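A visit to the repair hall at Nandden
July 23, 2023 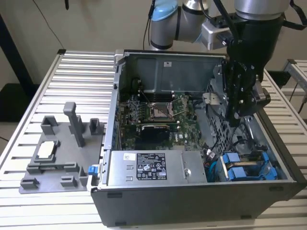 Photo: Hiyori Oshima / Nandden open day

I had wanted to see this place since May, when my colleague Brijesh Malhotra came home with a bag of old memory and a long story. Nandden takes office computers which companies give away, and makes them ready for schools. On the open day they let in groups of 16 visitors, and ours was the second group of the morning.

The part I liked most was the work tables. They are made of aluminium slats, and a tower is laid on its side with the panel taken off, so one can look down on everything at the same time. I have used such computers for many years and never looked so long inside one. The socket for the processor was empty, with its small metal lever, and the graphics card just under it was smaller than I expected. The power supply is a big silver box with a black label full of certification marks. Next to it is the drive bay, and there the clips are bright blue. I found this very pleasant - most of the rest is grey, green or black.

Our guide, Noman Swati, explained that clips of this kind are often lost in other workshops, and then the drive is held with tape. He was quite serious about tape.

After this we saw the store room, where 178 towers were waiting on shelves, and we had tea in the yard. The tour takes 2 hours and is free, but the shoes must be closed. The bus from Iltetti goes every 30 minutes and stops in front of the gate.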